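The Great Button Tin, Part Two

Well, I did it. After last month's moaning about my grandmother's button tin, I finally sat down on Friday night with a pot of tea and started sorting. And then I kept going all weekend, because once you get into buttons you can't get out again!

So many of you wrote in after the last issue, thank you. Jarrah Costigan wanted to know if I sort by color or by size, and the answer is color first, then holes, then size if I still have the will to live. Shank buttons get their own jar. I tried doing size first years ago and ended up with one enormous pile of shirt buttons in every shade of cream — never again.

The final count was 2,274. I had guessed 1,000 and my sister had guessed even lower, so she owes me lunch. Most of them are plain, but there were 14 glass ones in a little twist of paper, dark green with a gold rim, and I can't stop looking at them. I'd love to put them down the front of a cardigan, only I don't have enough green yarn left to knit one. There's also a full card of Raudsepp coat buttons, never cut off, with the price still penciled on the back. If anyone knows anything about Raudsepp, please write! All I've found is one line in an old haberdashery catalog.

A few of you asked about cleaning. I use warm water, a drop of dish soap and an old toothbrush, then lay them out on a towel overnight. Don't soak anything made of wood or leather, and keep the metal ones well away from the water too (I learned this with a set of blazer buttons and I'm still sad).

Next month I'll get to the zippers. There are 18 of them and half don't zip. If you have spare buttons you'd like to swap, just hit reply and tell me what you're after.

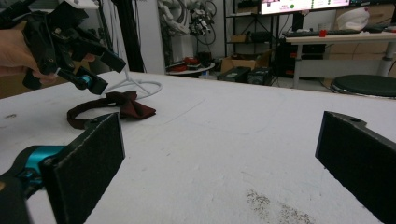 A white tabletop with a few scuffs on it.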